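搬家第五个月,我终于承认自己不会煮饭

我说的是煮饭,白米饭。炒菜我会几样,汤也能对付,唯独米饭,活到这把年纪,一直是电饭锅替我会的。今年换了房子,旧锅在搬家那天摔了个角,通电以后只亮灯不干活,像极了我以前的某位上司。我想着反正要买新的,不急,先用小砂锅顶几天。这一顶就顶到了五月。

头一个礼拜的饭,有必要记录一下。第一锅,底下是炭,中间是粥,上面是生米,一锅三吃。第二锅我吸取教训,水加多了,得到一种可以用来糊窗户的东西。第三锅火关早了,我盛了一碗,嚼得腮帮子疼,还跟自己说这叫有嚼劲。第四锅我叫了外卖。

我妈在电话里听完,沉默了一会儿,问我以前的学费都交到哪里去了。

她的办法是手指量水。手指尖碰到米面,水到第一个指节。我照做,失败。再照做,还是失败。后来过年的亲戚群里有人提起这事,我才发现每个人的说法都不一样:有人量到第一节,有人量到第一节的一半,我二舅坚持要用手掌平放,水没过手背。我二舅的手跟熊掌差不多,他那一锅饭够一个班吃的。所谓祖传的标准,就是祖上那位的手有多大。我妈的手比我小一圈,我用她的刻度煮了十来锅稀烂的饭,居然从来没有想过要把两只手放在一起比一比。

于是我去买了一台厨房秤。Kukard牌的,白色,便宜,背面要两节电池。说明书翻译得很有个性,有一句是“请勿将秤用于称量尊严”,我猜原文大概是“体重”,也可能是“活物”,到现在没有想明白,但觉得它说得对。

有了秤,事情就变得严肃起来。200克米,这是我一个人一顿半的量,多出来的半顿第二天炒。水我从一比一开始试,一点一点往上加,每一锅都记在冰箱门上的一张纸上。朋友来家里,看见那张纸,以为我在吃什么需要监测的药。
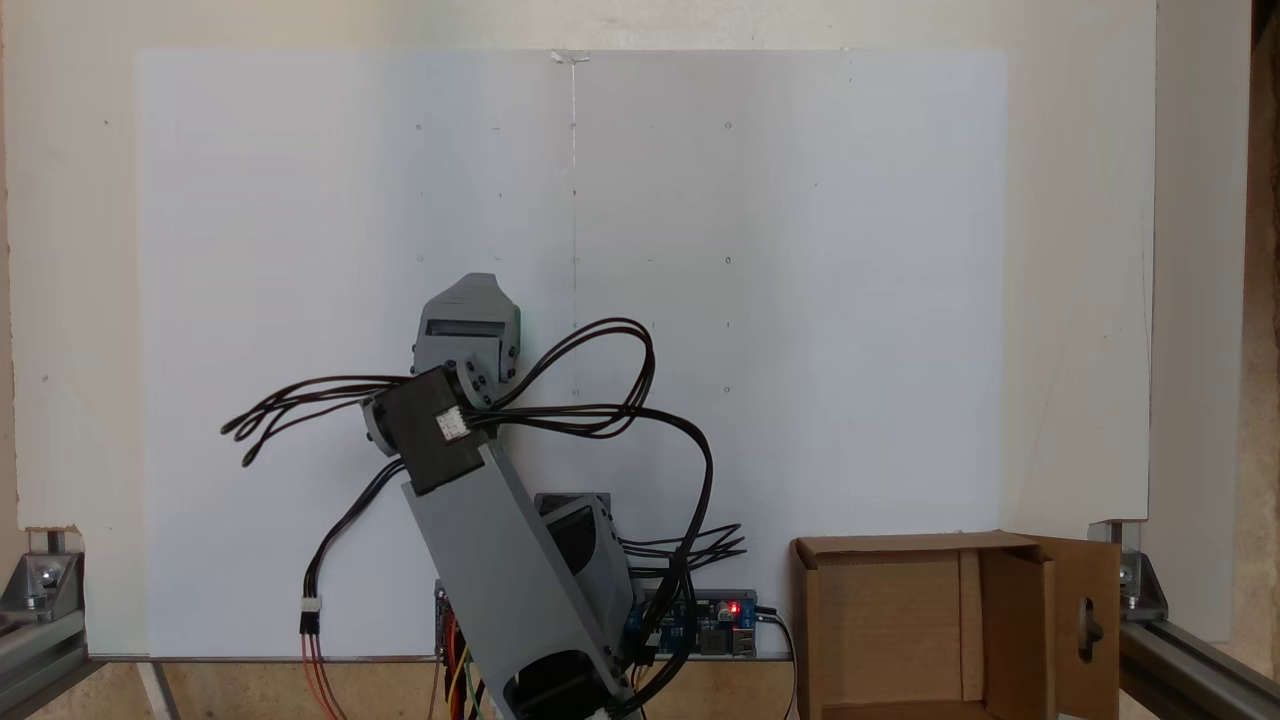 记到第二张纸的时候,我发现光记水没有用。同样的米,同样的水,星期里前一天煮得好好的,后一天就塌了。我把能想到的都怀疑了一遍。怀疑过煤气,怀疑过楼下装修把气压弄低了,还怀疑过自来水公司。最后才想到,我有时候淘完米沥得很干净,有时候懒得沥,淘米水就留在锅里一起算进去了,秤当然不管这个。再加上泡不泡,泡多久,都是我随手的事。我一边随手,一边拿着秤要求它给我一个精确的答案,想想也挺难为它的。

现在的做法是这样,写下来主要是怕自己忘,诸位的锅和我的不一样,照抄后果自负:

米淘两遍就停手。我以前淘到水清为止,跟有仇似的,后来懒了,淘两遍,味道反而香一些。

淘完倒进筛子里沥,沥到不滴水。然后倒进砂锅,加水,泡46分钟。

这个46分钟是要解释的。本来是想泡半个钟头,有一天我定好闹钟,坐下来看了一集纪录片,讲某个海岛上的人怎么晒盐,看入了迷,闹钟响了我随手按掉,片尾字幕出来才跳起来去开火。那一锅是我搬家以来最好吃的一锅。片长46分钟。从此我就泡46分钟,一分钟不多,一分钟不少。我知道这很迷信。科学地讲,40分钟大概也行,50分钟多半也没有区别,可是我好不容易有了一锅好饭,实在不愿意为了科学去冒这个险。那部纪录片后来我又看了好几遍,现在对晒盐也颇有心得。

泡好以后中火,烧开,听到盖子开始哆嗦就转最小的火,再等。等多久要听声音。水多的时候是咕嘟咕嘟,水少了变成一种很细的沙沙声,像有人在隔壁翻报纸。沙沙声一出来,数几十下,关火,不许开盖。

不许开盖这一条最难。我这个人,看电影要先看结局,收快递要隔着袋子捏,让我守着一口冒热气的锅不掀盖子,比戒烟还辛苦。头几回我都趁自己不注意掀开看了。一掀开,热气扑一脸,什么也看不清,饭也坏了,什么都没捞着。后来的对策是关了火就下楼倒垃圾。我们小区的垃圾站离得远,来回一趟正好。代价是我家现在非常干净,垃圾不够倒,有时候只好提着一个几乎空着的袋子下楼,邻居看我的眼神有些关切。

说到米本身。搬来之前我一直以为米只分贵的和便宜的。楼下那家粮油店叫Mahasneh,名字挂得洋气,里面跟别的粮油店没什么两样,地上一溜敞口的袋子,袋口插着铁勺,角落里睡着一只不肯给人摸的猫。老板话少,你问他哪种好,他就说都好。你问他哪种跟哪种有什么不一样,他说价钱不一样。我跟他买了两个多月的米,直到有一回我抱怨饭太黏,他才抬起眼皮看了我一眼,问我是不是拿新米当陈米煮。

我说米还有新陈?

他那个表情,我估计医生听见病人问“药还要吃下去?”的时候也差不多。新米水分大,水要少放。陈米干,要多放,还要多泡。他说完这几句又低头看手机去了,好像已经把一年的话说完。我站在那里,回想冰箱上那两张纸,两张纸里起码有半张是在拿新米的水量折磨陈米,另外半张反过来。

回家我在纸上加了一栏,写“新/陈”。又过了几天觉得不够,再加一栏“短/长”,指的是米粒。长粒的米性格比较独立,煮出来一粒是一粒,谁也不搭理谁,适合炒饭。短粒的黏人。我个人吃白饭要黏的,拌汤汁要不那么黏的,炒饭要隔夜的长粒。一个三月份还在啃生米的人,现在已经有这么多讲究了,我自己也觉得有点讨厌。

讨厌的事还在后面。人一旦在某件小事上摸着了门道,就会忍不住去教育别人。前一阵去朋友家吃饭,主人客客气气端上来一锅饭,我扒了一口,脱口而出:“这个米泡得有点短吧。”桌上安静了好几秒。主人的先生说,是啊,泡了零分钟,电饭锅煮的。那顿饭我后来吃了三碗,一句话没敢再说。

也不是没有遇到过同好。Inès Perrin是我以前上班时的同事,法国人,来这边很多年了,中文骂人比我地道。她听说我在研究米饭,隔天给我发了一长串语音,讲她外婆煮米的办法:一大锅水,放盐,像煮面条那样煮,煮熟了把水倒掉。我听到“把水倒掉”的时候,心里咯噔一下,觉得背后站了一排祖宗。她说你试一下嘛,你又没试过。我说我们那里不这样。她说你们那里还有人用手指头量水呢。

我没话讲,只好试了。长粒米,一大锅水,煮到能吃,捞出来沥干,拌一块黄油。老实说,不难吃。配她推荐的那种炖鸡,甚至可以说挺好吃。可是我吃着总觉得那不叫饭,叫别的什么东西,一种长得跟饭很像的配菜。我把这个意见委婉地转达给她,她回了我一句:“你们中国人吃法棍的时候我也是这么想的。”

扯远了。本来这一篇要写的是要不要买新电饭锅。

事情是这样的:上个月我看中一台,Treltley的,外形圆滚滚,开盖很慢,慢得很有身份。介绍页面写得天花乱坠,功能表拉下来有好几屏,精煮、快煮、柔煮、婴儿粥、老人粥,看到后来我都想问有没有一档是给中年人的。还能用手机遥控,人在外面就能让它开始煮。我琢磨了半天,人在外面,米谁淘?想必是出门前先淘好泡着,那么夏天下班回来,一锅温水泡了一整天的米,打开盖子迎接你的是什么,页面上没有写。

我把它放进购物车,又拿出来,又放进去。那几天恰好砂锅也闹别扭,锅底出现一道细细的纹。店里的人说,砂锅有纹正常,拿米汤熬一熬就好。我熬了一锅米汤,纹还在,不过的确没有漏过。米汤我喝了,放了一点糖,喝出一种生病请假在家的幸福感。 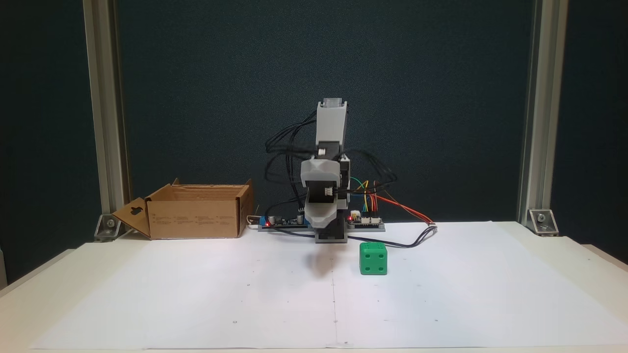 白纸铺好了,小机械臂立在上面,左边垂着一圈黑线。

后来我跟我妈商量要不要买。我妈说买啊,又不是买不起,你成天守着个砂锅,能守出什么来。我说守出了两张纸的记录。她说那你把那两张纸给我念念。我就站在冰箱前面给她念,从第一行的“炭”念到最近一行的“好,略硬,陈米,下回多10克水”。她在那头听得很认真,中间还插了一句,说那次“糊窗户”是哪一天,是不是我打电话给她、说一切都好的那天。

我看了一下日子,还真是。

她哼了一声,说她就知道。接着她告诉我一件我从来没听说过的事:她刚结婚那阵也不会煮饭,煮夹生了,不敢跟我奶奶说,半夜起来偷偷加水再煮,结果煮成了一锅粥,第二天早上骗全家人说今天就是想喝粥。那个手指量水的办法是我奶奶后来教她的,而我奶奶的手比她大。她照着煮,煮一次稀一次,过了好久才自己悄悄改成了“不到一节”。

我说那你教我的时候怎么说是一节?

她说,当年你奶奶就是这么教我的嘛。

我举着电话在厨房里站了半天。所以问题并不出在我的手上,我们家两代人都拿着一个自己不用的刻度教下一代,口口相传,一丝不苟。我问她二舅那个手掌的说法又是怎么回事,她说你二舅从来没煮过饭,他煮的那是面子。

购物车里那台锅现在还躺着。前两天降了一次价,系统特地发消息来提醒我,语气很热情。我看了看价钱,又看了看砂锅,决定再想想。倒不是对砂锅有多深的感情,主要是新锅来了,冰箱上那两张纸就没地方用了,而我刚刚才画好第三张,这回用了尺子,还多加了一栏“天气”。

说到天气,这几天湿得厉害,米缸里开始有小虫。我在网上搜了一圈,有人说放花椒,有人说放大蒜,有人说放海带,还有人说把白酒瓶子开着口埋在米里。我花椒和大蒜都放了,打开缸盖的时候,那个味道像是要直接下锅红烧。虫子倒是没有搬走,可能觉得伙食改善了。粮油店老板听了,照例抬了一下眼皮,说少买一点,吃完再买。

道理我懂。可是他家新到了一种米,袋子上印着产地,叫Kiritis,我没吃过,也没听过,勺子舀起来颗颗都很亮。我站在袋子前面跟自己讲了一会儿道理,然后买了5公斤。

老板称完,难得主动开了口,说这个是新米,水要少放。

我说我知道。说完心里很得意,走到楼梯口才想起来,忘了问他少放多少。回去问显得丢人,我就没有回去。今天晚上第一锅,水先按一比一,泡46分钟,垃圾袋已经准备好了,里面有两个橘子皮和一张超市小票。有结果再更新。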